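Week two of grippers at the Poltville shop and I have opinions. Thread, because Karla Meléndez told me to stop sending them all to her.

Setup first. Same arm, same wrist camera, two sets of fingers. One is the stock pair from Hodumano, the other is the softer pair from Clitia that everybody on the forum has been raving about since May.

The Clitia fingers are so nice on mugs! They kind of fold around things. I'd have bought four sets on the spot if mugs were all I cared about.

Then I tried lids. Oof. Anything with a short knob and they squish outward and slide right off the top. I tried slower, I tried more force (worse), I tried coming in at a tilt. The tilt helped a little.

The stock Hodumano fingers are stiff and kinda ugly and they get hold of a knob way better. Seven tries on the same lid, five good lifts. Soft ones got two out of seven. Tiny test, I know, please don't @ me.

Swapping fingers takes me nearly 4 minutes, most of it hunting for the hex key.

Controller side: I moved over to Cervantes for this round and the jog screen is so much easier on my eyes. Force limit is still buried three menus deep though, why.

Also my wrist cam exposure was set way too bright last week and every steel rim turned into a white smear. Locked it by hand and life is better.

Glass lid, sage green pot, one brown egg inside. Black fingers on for this one. 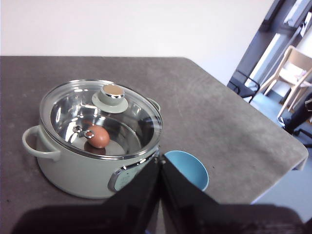
Do you have to recalibrate the wrist camera after changing fingers?

Only if the camera or its bracket moved. If you just swapped fingers, update the tool center point for the new length and you should be fine.

Bowls next, I want to see how both pairs do on a thin rim. Karla's bet is on the soft ones.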